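Tedby hand gripper

The Tedby is a two-fingered hand-held gripper made by Bemell and used to record household chores, bed-making and towel-folding chief among them. It has no motor. The operator's hand supplies the force, and a camera mounted on the tool supplies the evidence.

Setting up

Setting up a Tedby takes 13 steps in the printed manual, of which 8 concern the strap. The fingers are fitted first and checked for free movement at the pivots. The pads are then pressed on and squeezed together against a sheet of paper. If the paper slides out, the pads are dirty or badly seated, and the manual recommends cleaning them before blaming the paper.

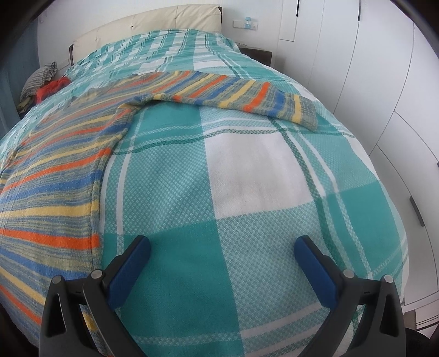 A short trial recording follows, normally made in whatever bedroom is available. The operator opens and closes the fingers 2 times at the start, so that the Gruteo software can find their limits. Operators who forget this receive a polite message and a file nobody can use.

Upkeep

Lint is the chief enemy. Terry cloth sheds into the joints, and the maintenance schedule calls for a dry brush every Monday and fresh pads after 200 recordings. Oil is forbidden near the pads, a rule added to the second edition of the manual for reasons it does not go into.

Stiff pivots are usually cured by slackening the pin slightly. Ximena Tovar's repair notes, written for the Zepeda workshop and now more widely read than the manual, devote a full page to this and one line to everything else: "Send it back."

See also: Gruteo (software); Pad wear; Bed-making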